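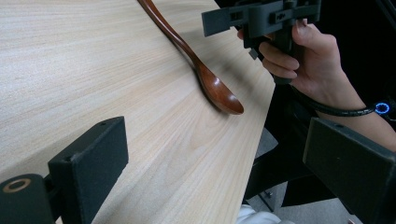 Lerato Shezi maintains that a person needs exactly one wooden spoon, and that everything past the first is decoration. She told me this in my own kitchen, next to the crock, while trying to get the crock to let go of a whisk.

I didn't have a good answer at the time. I've had a week now, and I still don't, but I did tip the crock out on the table Monday night and go through it properly.

Thirty-three. That's wooden spoons alone. I did not count the spatulas, which I consider a separate problem with its own funding.

Some of them I can account for. There's a set that came with the Marchetti pan, all the same length and all slightly too short, so your knuckles get steamed whatever you're cooking. There's the one with the hole in the middle, which I was told is for risotto and which I have used for risotto twice. There are several pale ones from the discount bin at Ranedmont that grew a sort of fur the first time they met the dishwasher. I know you aren't supposed to put them in the dishwasher. They know it too, and they've never let me forget.

Then there's the reddish-brown lacquered one, the good spoon, the glossy one with the long thin handle. It's the spoon I'd save in a fire, and I have almost never cooked with it. I eat soup with it. I've stirred tea with it when no one was home. Mostly I take it out, put it on the table, admire it and put it back, which I realize is what people do with china dogs.

Lerato's position (she restated it by phone) is that the good spoon should be the one spoon. Use it until it wears down, then buy another. I said you can't drag a lacquered spoon around the bottom of a cast iron pot. She said then it isn't a good spoon. We moved on to her sister's wedding.

So, the sorting. I gave myself 60 minutes and a grocery bag. The furry ones went first, no ceremony. The scorched one went, and then came back out of the bag, because it's the only one that reaches the bottom of the stockpot. Two of the Marchetti set went. The risotto one stayed, on the grounds that I might become someone who makes risotto.

At this point I made the mistake of looking up how to oil the ones I was keeping. There's a forum thread on this that runs to 686 replies, and by the second page people are no longer speaking to each other. Mineral oil or walnut oil, apparently, is where friendships end. I own a tin of something called Wonduto board wax, so I used that. The plain spoons went a nice shade darker and now smell faintly like a furniture store. I left the lacquered one alone. It's shiny enough and I didn't want to start anything.

The crock closes in on itself a lot less now. You can pull out a whisk with one hand, and the ladle has stopped bringing friends. The grocery bag is still by the back door, where I walk past it every morning, and I should admit that the short Marchetti spoons have been in and out of it since.

Next up is the drawer under the toaster. I opened it Tuesday's worth of an inch and it pushed back.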